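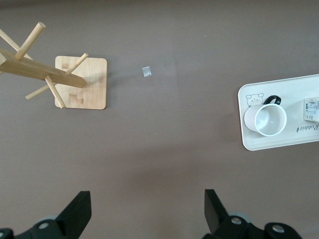 Hanging a mug on a peg is the task I use whenever I have to teach somebody how to gather demonstrations, and it will follow us through the whole of this chapter. I like it because everyone has done it and hardly anyone can tell you how. Try it now, if there's a kitchen nearby. You take the mug by the handle or the rim, you turn it without thinking, and the handle finds the peg. Now try it as the machine has to, with two flat black fingers and a view from the wrist. The mug is white with a black handle, which is a gift, as the handle is the part that matters and it stands out nicely against a pale tray. The pegs are a harder business: five of them, all the same light wood as the post they stick out of, all pointing different ways. Which one should the mug go on? You and I would say "any of them, who cares?", and that small shrug is going to cost us a good deal of work before the chapter is done.

In the last chapter I treated the data as if it had come through the letterbox. We had pairs of things, a view and an action, and we asked what a learner could do with them. I left out where the pairs came from, and I did that on purpose, as the maths was enough for one sitting. But somebody had to stand at a table and make them. Quite often that somebody will be you (it has very often been me), and the choices you make while your feet are getting sore will show up later in places you won't expect.

My own schooling in this came from a set I collected with Dae-han Ko when I was fairly new to the subject. We called the project Tedstead, after nothing much, and we wanted an arm to pick up a mug from a tray and hang it up. Dae-han held the controls and I reset the table. We ended with 2241 demonstrations, and I was so pleased with that number that I wrote it on the whiteboard and drew a box round it. We trained on the lot, put the tray down, pressed go, and watched the arm sail off with great confidence to a spot a hand's width to the left of the mug.

Well, you can probably guess. I'm a tidy person. Every time I reset the table I put the tray back where I felt a tray ought to be, with the handle turned the way I like a handle turned. Nobody had told me to. Over a long spell of this I had built a data set in which the mug was, for all practical purposes, always in one place, and the learner had quite sensibly worked out that it needn't bother looking. It learned where I put things. We had a very large number of copies of one example.

Fadi Darwish, who ran the lab next to ours, came in, looked at the plots of where the gripper had closed, and asked whether we'd bolted the tray down. I've never quite forgiven him, but he was the one who gave me the idea this chapter is built on. He said we should stop counting demonstrations and start counting situations.

So let's be careful about words for a moment. By a demonstration I mean one complete run of the task, from the fingers being open and empty to the mug being let go, with everything the machine saw and did along the way. By a situation I mean how the world was arranged when that run began: where the tray sat, how the mug was turned, where the tree stood and which way its pegs faced, what the light was doing. Ten demonstrations from one situation tell you something about how people vary. Ten demonstrations from ten situations tell you something about the task. You need some of both, and section 3 is mostly an argument about how much of each.

Our second attempt used a card system so low in technology that I'm a little shy of putting it in a textbook. Before each run I drew a card, and the card told me where to put the tray and how far to turn the mug. There were 16 cards. I wasn't allowed to swap one for another I liked better — Dae-han watched me like a hawk — and I wasn't allowed to nudge things afterwards to make them look nice. It was slower and far more irritating, and the arm began to look for the mug. It still missed, but it missed near the mug, and it missed differently when we moved the tray. I can't tell you how cheerful that made us!

Then there's the matter of the pegs. Dae-han and I had never agreed on which peg to use. When he was driving he went for whichever was nearest, and when I took a turn I went for the one that was easiest to see. Both are perfectly good habits. Put them in the same pile, though, and ask a simple learner to find the average, and it'll aim for the gap between two pegs, where there's nothing but air. If you did the exercises in the last chapter you'll have met this already as the two-humped curve. I'd like you to meet it again here as a mug on the floor.

There are two ways out. You can pick a learner that is able to hold more than one answer in its head, and I'll come to those in the chapter after this. Or you can write down a rule before you start and make everyone follow it. "Always the peg nearest the tray" will do. So will "always the one I've chalked". What won't do is deciding halfway through, as we did, and then trying to remember which runs came before the decision. If you take one practical habit from these pages, let it be the sheet of paper by the table with the rule on it and the date. Ours has May 23, 2019 across the top in green felt pen, and I still have it in a drawer.

You'll also have to make up your mind about clutter. A tabletop in real use collects things: a scrap of clear plastic, a little packet left standing on the tray, crumbs. My first instinct was to wipe everything away before each run, and for a while I did. The trouble is that a learner brought up on a spotless table may take fright at the first stray wrapper it meets. Leave in the same scrap in the same place for every run, on the other hand, and you've given it a landmark to steer by, which is my tray trouble all over again. I now let small odds and ends come and go, and I keep a note of it. The same goes for light. Brown matte tables are kind to a camera, but the fingers and the arm above them throw shadows, and those shadows move when the arm moves. Collect only in the morning and you've collected mornings.

Failed runs deserve a word too. Beginners throw them away. I understand the feeling, as it's embarrassing to have a recording of yourself missing a peg the width of a finger. But there's a difference between a run that went wrong and stayed wrong and a run that went wrong and was put right. The second kind is worth keeping, and in the Tedstead set it turned out to be worth more than most of the clean ones. When the handle caught on the tip of a peg and Dae-han backed off, turned his wrist and tried again, he was showing the machine the way home from a place it would certainly visit. Our clean runs never went there. In section 4 we'll look at ways of asking for such recoveries on purpose.

A warning about the view from the wrist, while I have you. It's a lovely view and I wouldn't be without it. The fingers stay in the same part of every image, so the learner always knows where its own hand is, and things get bigger as you reach for them. But the view moves when the arm moves. Carry the mug towards the tree and the tray slides away out of sight, and before that the tray may well be only half in view to begin with. Anything the learner needs to know and can't see at that instant, it has to remember or do without. When you plan your runs, sit down and watch a few from the wrist alone. If you can't tell what to do next, don't expect the machine to.

What you need before going on

I'm going to assume you've read chapter 2, or at least the parts of it that don't have a star beside them. You don't need an arm. Plenty of my students have done the exercises with a pair of kitchen tongs and a phone strapped to the wrist, and their data was no worse than mine. You'll want a mug with a handle, something with pegs to hang it on, a tray, and a friend with patience. Make the friend do the resetting. Draw up your cards before they arrive, write your peg rule on a sheet of paper, and do your first run before you start section 1, as the first thing I'll ask is what you forgot to write down.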